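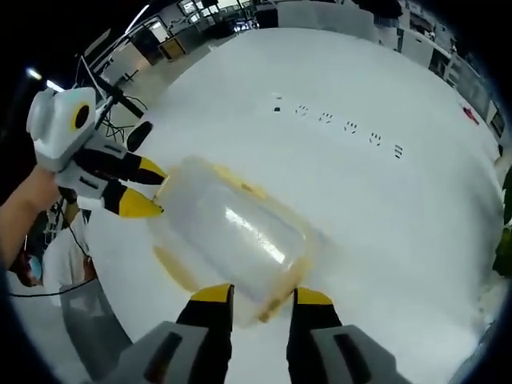
Clearing the Table: Food Containers After Lunch
Speaker notes, Thitima Wattanapong
23 August 2024

Opening

Thank Gaétan for the introduction. Check that the people at the back can hear me.

Start with the question: how many of you have a drawer at home with more lids than boxes in it? Wait for hands. Mine is the one under the kettle and it doesn't close.

I run the shared kitchen on the second floor at Boonyarit. We have 124 people on that floor and most of them bring lunch from home. In April I started keeping notes on what gets left behind on the tables. This talk comes out of those notes.

Part 1 – The clear plastic box

Clear containers are what most people use now. They are light, they stack, and you can see what is in them without opening anything. That last point matters in a shared fridge.

Trouble starts around the rim. Food gets pushed up there when the lid goes on, and a quick rinse goes straight past it. Over time the rim turns yellow. Curry does it, tomato does it, anything with oil and color does it. A yellow rim can be perfectly clean. It can also be holding on to last week's sauce, and from across the room the two look the same.

The box on the slide behind me has the yellowish rim and a brown smudge toward one side. Point to the smudge. A mark like that is easy to miss against a bright surface when the light bounces off the plastic.

Ask: wash it again, or put it away? Take two or three answers. Don't rush this.

Part 2 – Picking it up

Tilt the box before you carry it. A pool of dressing in one corner will show itself on a white table much sooner than it will on your sleeve.

Hold it by the sides. People grab these things by the lid, and an old lid lets go. Manee Chuensuk lost a full box of noodle soup that way in our hallway and she is fine with me telling you so.

If the lid is on but not snapped, press all four corners before you move it. Listen for the click on each one.

Part 3 – Washing

Go slowly here, people write this down.

Scrape first. Wipe oil out with a paper towel before any water goes in. Use warm water and soap, with a soft brush for the rim and the groove in the lid. If there is a seal that comes out, take it out. Dry the lid and the box apart – a closed damp box smells by morning.

For stains, baking soda and a little water, left on while you do the other dishes. It helps with some stains. I have had no luck with turmeric.

Skip the scouring pads. Scratches hold color, and then you have the same problem for good.

Part 4 – Where it goes

We tried a shelf for lost containers. It filled up and stayed full. Chalerm Yensuk suggested a single tray by the door, and anything left on it at the end of the week goes. That has worked better. The tray holds very little, so people look at it.

Label the box and the lid. Masking tape survives a few washes. Paint marker lasts longer.

Mention the handout here. Panya Kongkaew has copies on the side table, and there are 100, so one each please.

Questions

Likely ones: Is it safe in the microwave? Read the bottom of the box, and leave the lid loose. When do I throw one out? When it is cracked, or when the lid no longer holds.

If there is time, tell the story of the Larnitz picnic and the missing lids. If not, stop here and let them go to coffee.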